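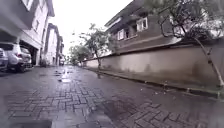
비 온 뒤 집 앞 골목. 가운데 쪽으로 물이 고여 있어요.

골목 벽돌 바닥에 물이 자꾸 고이는데 어떻게 하세요?
Emília Brabec
08/02/2026

안녕하세요, 필로티 주차장 있는 흰 건물에 세 들어 산 지 이제 겨우 한 계절 지난 초보입니다ㅎㅎ 비만 오면 골목 한가운데에 얕은 웅덩이가 줄줄이 생겨요. 깊지는 않은데 밤에는 잘 안 보여서 벌써 운동화 두 켤레를 적셨네요ㅠㅠ 오른쪽 담 밑은 낙엽이랑 부스러기가 흩어져 있고 줄눈 따라 얼룩도 거뭇거뭇하고요. 작년 December... 아니 12월에는 여기가 얼어서 옆집 할머니가 미끄러질 뻔하셨어요. 벽돌을 다시 깔아야 하는 건지, 청소만 해도 나아지는지 궁금합니다. 참고로 바닥은 작은 직사각형 벽돌을 엇갈려 맞춘 방식이에요. 구청에 전화해도 되는 일일까요?

Kha Vương
저희 골목도 똑같았어요! 일단 골목이 사유지인지 공공 도로인지부터 확인해 보세요. 공공 도로면 구청 도로 담당 부서에 민원 넣으시면 되고, 사유지면 건물주들끼리 의논해야 해서 좀 오래 걸려요(저희는 그것 때문에 단톡방까지 팠습니다...). 가운데만 고인다면 차가 다니면서 밑에 깔린 모래가 눌려 내려앉았을 가능성이 커 보여요. 그런 경우엔 전체를 다시 깔 필요 없이 꺼진 데만 벽돌을 들어내고, 모래 채워서 다진 다음 원래 벽돌을 도로 끼우면 됩니다. 저희는 벽돌 153장을 들어냈고 깨진 17장만 새것으로 바꿨어요. 엇갈린 무늬는 순서가 헷갈리니까 들어내기 전에 꼭 사진 찍어 두시고요. 담 밑은 마른 날 뻣뻣한 솔로 줄눈을 긁어내고 줄눈 모래를 다시 쓸어 넣어 보세요. 배수구가 어디 있는지도 한번 찾아보시고요, 저희는 낙엽 밑에 파묻혀 있더라고요.

Marisol Kasprzak
고압세척기는 비추요. 저 그거 빌려서 신나게 쐈다가 줄눈 모래가 다 날아가서 벽돌이 덜그럭거려요ㅋㅋ

Stamatia Drakos
그냥 장화 사세요. 저는 Nallach 장화 신는데 편해요. 그리고 얼룩은 이끼일 수도 있는데 사진만 봐서는 잘 모르겠네요. 겨울에는 염화칼슘 너무 많이 뿌리지 마시고 모래를 뿌리세요, 차 밑에 튀면 안 좋아요.

Emília Brabec
다들 감사합니다! 집주인분께 여쭤보니 골목은 구청 관할이래요. 우선 민원부터 넣고 주말에 담 밑 낙엽 좀 쓸어 볼게요. 장화도... 고민해 보겠습니다ㅎㅎ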